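Ganida opens dining furniture showroom in Kirkthorpe

KIRKTHORPE, 12 March 2018 – Ganida, a seller of furniture for homes and small restaurants, is pleased to announce the opening of its new showroom in Kirkthorpe. The showroom has 213 square metres of floor and it is dedicated to dining tables and chairs. Visitors are welcome to sit down, move the chairs and take the time they need before they choose.

The idea for the new place came from our customers. In January we asked 200 of them what they find difficult when they buy a dining set. The most frequent answer was that in many shops the chairs are put in a row against the wall, and one cannot feel how they go together with a table. For this reason every table in Kirkthorpe is shown with its chairs, on a real floor and with enough space to walk around it.

The first collection in the showroom is called Privdale. It combines round tables in white marble with armchairs which have a woven back and a soft seat. The colours are calm – cream, black, grey and a little brass – so that they can live together with a strong wall colour or a painted wall.

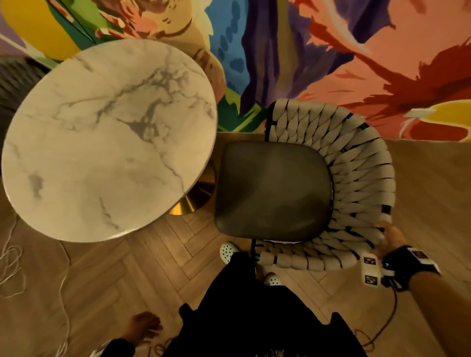

Can I buy the chairs without the table?

Each piece of the Privdale collection is sold separately, and you can order a single chair if you wish.

The chairs were developed together with the workshop Hämmerli, our partner for woven furniture. Hämmerli made the first series of 80 chairs, and all of them will be available from the opening day. Orders after this first series will need some weeks more, and our staff will inform each customer of the delivery date in writing.

Marble is a natural stone, and the veins are different on every table top. Customers who order a table may come to the showroom and select their own top before delivery. We recommend to wipe the stone with a soft damp cloth and to avoid vinegar and lemon juice, as they can leave dull marks.

Delivery inside Kirkthorpe is free of charge for all orders over $800. For other areas the price is calculated at the counter. Old dining furniture can be taken away on the same trip if this is arranged at the time of the order.

Media enquiries: please contact the Ganida press office. Product photos in print quality can be sent on request.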